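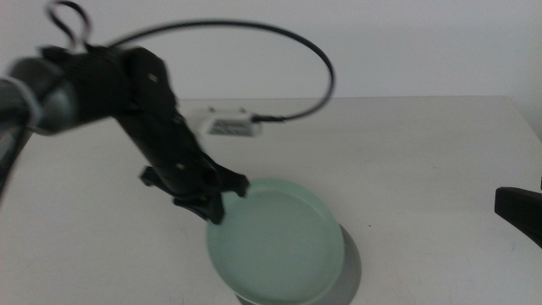 Pressed glass

Pressed glass is glassware made by pushing hot, soft glass into a metal mold with a plunger. The mold shapes the outside and the plunger shapes the inside, so one good squeeze gives you a whole bowl, plate or candy dish. I've been collecting the stuff for 16 years and I still get a little giddy when I find a nice one at the bottom of a thrift store bin!

How it's made

A worker (or these days a machine) drops a blob of molten glass, called a gob, into the mold. The plunger comes down, the glass fills every groove, and the piece comes out with its pattern already on it. Most molds have 2 or 3 hinged parts, and you can often feel a thin raised line where they met. Run your fingernail along the side and you'll find it. Better pieces were then fire polished – heated again for a moment so the surface softens and shines.

Color

Green shades usually come from iron or chromium, and some older ones have a bit of uranium in them, which glows under a black light. Cobalt gives you blue. Pink can come from selenium, and I have far too much of it (my kitchen shelf is proof).

The Trovberg works

My own favorite maker is the Trovberg glassworks, which sold plain tableware to hotels before moving on to fancier patterns. Its catalog ran to 93 shapes at one point, and the one called Grevlow, with a wide rim and a band of tiny ribs, is the one people fight over. Jameck made a very close copy. The ribs on a Jameck piece stop short of the base, though I got fooled twice before I learned to check.

Care

I wash mine by hand in lukewarm water with a towel in the bottom of the sink. Dishwashers can leave older glass cloudy, and that haze is often etched in for good. Don't pour boiling water into a cold dish either. I lost a lovely Trovberg sugar bowl that way one March, and I haven't found another since.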